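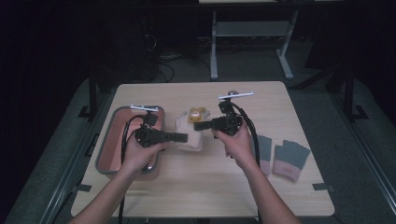

A table with a bin and two hand-held grippers.

FOR IMMEDIATE RELEASE

Gullia Cider Weekend Returns in September With 14 Producers

GULLIA - The Gullia Cider Weekend will be back at the old freight hall this September, with 14 cider makers pouring over two days. The hall opens at 11 a.m. both days and last pours are at 6 p.m.

This year's event is presented by Drudidex, the bottling and canning company based in Gullia, with glassware supplied by Merex. Tickets go on sale in August at the freight hall box office and at participating taprooms.

Last year's weekend drew 2152 visitors, the highest attendance so far. To shorten the lines, organizers have moved the entrance to the east side of the building and added a second check-in desk for people who already hold tickets.

Each producer will bring at least two ciders, and 60 different ciders are expected in all. Most are dry or semi-dry. The list also includes perry, a few barrel-aged ciders and several made with crab apples grown within the county. Ogura Orchards will press apples outside the hall both afternoons and sell the fresh juice by the cup and by the half gallon.

A standard ticket covers entry for one day, a tasting glass and ten pour tokens. Extra tokens can be bought inside. A lower-priced ticket is available for designated drivers and includes unlimited juice and soft drinks. Visitors must be 21 or older to taste and should bring a photo ID. Children are welcome with an adult until 4 p.m.

Food will be sold in the north parking lot. Vendors confirmed at this time are offering wood-fired pizza, bratwurst, grilled cheese and apple fritters. Outside food is allowed in the picnic area but not in the hall.

Visitors can vote for a favorite cider by dropping a slip in the box near the exit. Voting closes one hour before last pours on the second day, and the winner will be announced from the loading dock. Slips are limited to one per ticket.

Parking is free on the streets next to the hall. A shuttle will run every half hour between the hall and the downtown bus station - the last one leaves the hall at 7 p.m.

Cider makers who would like to be placed on the waiting list for a table can ask for a form at the box office. Tables are full for this year, but late openings do come up.

###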